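Planning Your First Assembly Cell: Budget Questions from Drorkton Workshop Members
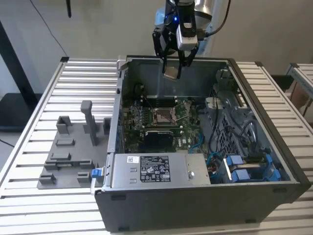
We get a lot of mail about money, and we love it, because it means people are getting close to building something! These come up most.

How much should I set aside besides the arm?
More than you'd think. On our last cell, the fixtures, cables, mounts and spare fingers came to $1,316, and every bit of it got used. Put those on their own line so they don't eat your arm budget.

Do I need a camera or sensor on the gripper?
For something like setting a processor into a socket, we'd say yes. For moving boxes, try without one first and keep the cash.

Is a two-finger gripper enough?
For small square parts, it's a great place to start. Ask the seller for the closed width and the lowest grip force before you order. We compared Nurent and Amato on those two numbers alone and it saved us weeks of back and forth.

Should I print my fixtures or have them machined?
Print them! You will change the layout, probably more than once. Our first plate went through 5 versions at $109 total. Machine the final one if you're going to run it all day.

What about the table?
Slatted aluminum, if you can swing it. You can move things over and clamp them down again in minutes. Grullance sells theirs in sections, so you can add on later.

Can I do any of this for $3,000?
A practice cell with a used arm, sure. Leave the drive cage and cable work for a later round and start with one part going into one place.

When should I order?
If you want to be running by February, get your quotes in the fall. Lead times on grippers are the ones that bite.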